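About Teltov

Who we are

Teltov plans equipment purchases for companies that are adding automation for the first time. We do not build robots and we do not resell them. Clients pay us a fixed fee for a written plan, and we take no commission from suppliers.

The firm started as the purchasing desk of Niletti, a packaging company, and became a separate business after other plants began asking for the same cost sheets. We now have 15 people, most of them with a background in maintenance or production scheduling.

What we do

A plan covers the purchase price, floor changes, power and air supply, guarding, spare parts, training hours and the cost of the line standing still during installation. Buyers tend to budget for the arm and leave out the rest. In our records the arm itself is about 40 percent of first-year spending.

Each plan also states what should not be bought yet. A second gripper or a vision package can often wait until the first cell has run for a full quarter - we put a date and a price on that decision so it does not get lost.

How we keep our figures

Prices and lead times are held in Flanotus, our in-house cost database. It currently has 1536 line items, reviewed every September and whenever a supplier changes its terms. Entries with no confirmed quote are marked as estimates and stay marked in the client's copy.

Hand-held tools are listed separately from arm-mounted ones. They have different service intervals and usually come out of a different budget.
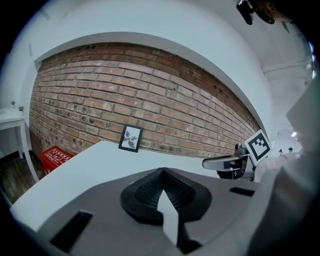
Tools in that group are normally entered as small equipment, with wear parts such as pads and fingertips on their own line. We suggest ordering one spare set with the first purchase.

Working with us

Small projects go through our Gunawardena office. Send a floor plan, shift pattern and budget ceiling, and we will reply with a fee and a start month.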